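Oral History for Local Researchers
Handout 5: Can you trust what people tell you?
Lesego Van Wyk, Clikden Adult Learning, July 2019

Read this before the session, please, along with the Oswood extracts. If you only have time for one, read the extracts.

The usual claim

Most introductions to oral history begin by telling you that it gives a voice to people left out of the written record. Fair enough. It does, sometimes. But the claim is often used to stop us asking the next question, which is whether what the voice says is right. A mill hand can misremember the date of a strike as easily as a mill owner can lie about it in a letter. I would ask you to treat both with the same suspicion.

The Brisorport flood

Take the case we began last week. Older residents of Brisorport will tell you that the water reached the pulpit of the harbour chapel. You will hear it from people who were there and from people who were born a good while afterwards, in nearly the same words. The chapel's own repair book puts the damage at the level of the second step. The pulpit is a good deal higher than that.

What do we do with this? There are those who say the pulpit story is "true in another sense", meaning that it tells us how the flood felt. I have never been quite happy with that. It may tell us how the flood felt. It may also tell us that a minister used the pulpit in a sermon one October and everybody in the room took it home with them. We need to find out which before we start writing about feeling.

Go through the extracts and mark every place where a speaker says "we" and could have said "I". Then ask whether the speaker was in a position to see the thing described. In extract 2 the speaker was six years old and, by her own account, upstairs at her aunt's. She gives us the best description of the harbour wall going over. I don't say she made it up. I say somebody gave it to her.

Agreement is not proof

Students like it when several witnesses agree, and so do I, until I remember that they have lived in the same town for 50 years and have been talking to each other the whole time. Agreement between strangers is worth something. Agreement between neighbours needs more work. Look for shared phrases, shared mistakes, and details that turn up first in a newspaper or an anniversary booklet. The Forsberg booklet is the worst offender in our case — at least two of the extracts follow its order of events, including the part where it gets the tides wrong.

The interviewer is in there too

Transcripts tend to hide the person asking. Compare these two openings, both used by the Oswood project at different times:

"Tell me what you remember of that week."
"It must have been terrifying when the water came in."

The second gets longer answers. It also gets answers with a lot of terror in them. I have heard it defended as good manners, and perhaps it is, but you cannot then turn round and write that terror was the main thing people remembered.
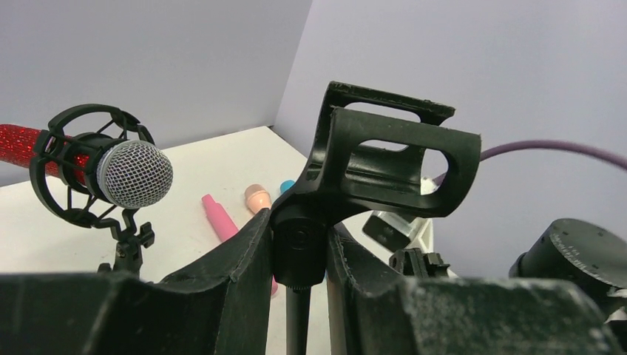 Sound quality is the part of the job on which too much advice is written, nearly all of it by people who enjoy equipment. A clear recording matters, because a transcript made from a bad one is half guesswork, and the guesses go in without a mark to show they were guesses. But nobody in extract 4 would have remembered any better into a microphone with a sparkly red body and a spider-style shock mount to hold it. Put whatever you have on something steady, and listen back to a minute of it before you begin. And ask yourself what a stand and a cable on the kitchen table do to a person who has never been recorded. Some sit up and start giving a speech. I suspect the pulpit did rather well out of that.

Silence and the things left out

Nobody in the extracts mentions the looting. The magistrates' records do. It would be easy to write that the town has buried a painful memory, and one or two published pieces have said exactly that. Before you agree with them, check whether anyone was asked. In the Oswood question list the word does not appear. Not mentioning a thing is weak evidence — weaker still when the questions pointed the other way.

For the session

Choose one extract and write a page on a single statement in it that you doubt. Say what would settle the matter and where you would look. "It would be interesting to know more" will not do as a final sentence.

Bring the Forsberg booklet if you own a copy, as the library has only one.

Extract 6 has a page missing in some of the packs. Check yours and ask me for a replacement.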